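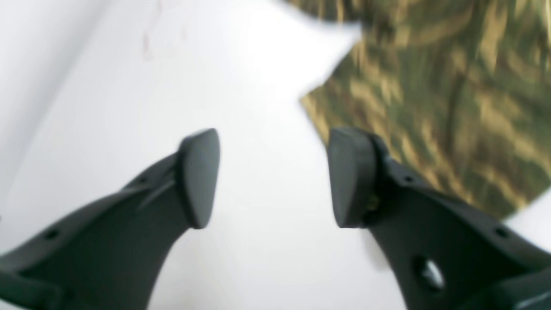

Gripper open beside the camouflage fabric, Marino cell.

Setting up a shared fabric-handling shift

Use these steps when a hand-folding bench at Pliltoncombe gets a robot cell. Operators keep the inspection and packing work; picking and first placement move to the cell.

1. Before the shift, load recipe 404 and confirm the finger opening on the panel. The operator signs the log, as on the manual benches.

2. Run a slow pick. The pads should close on a gathered part of the cloth – a flat section tends to slip. If a pick fails, press Hold and re-lay the piece by hand.

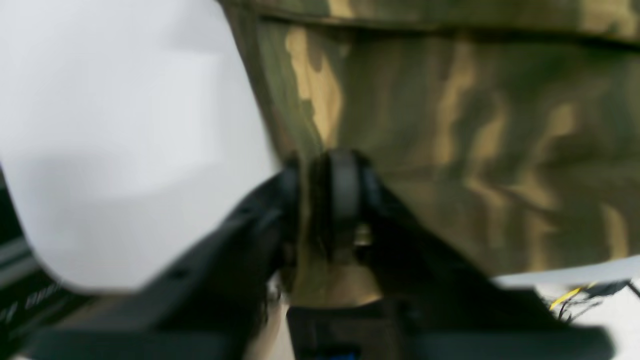
3. Rotate the operator. Limit screen duty to two hours, then swap with packing. At the Medport site, staff found watching the cell more tiring than folding.

4. Record stops by cause. Fabric stops go to the bench lead, code 2125 goes to maintenance. Stop counts are not used in individual reviews.
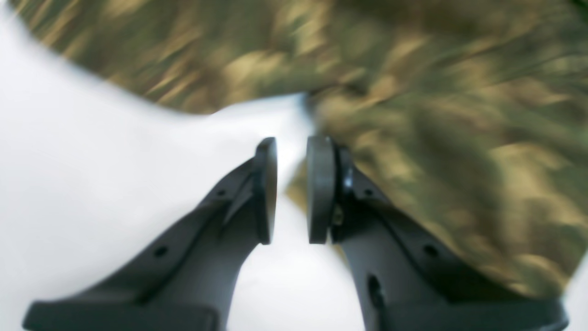
Pads set to a narrow gap, cloth behind.

5. At handover, leave the fingers open and write down any change to the opening. New operators need around eight shifts with a lead before running the cell alone.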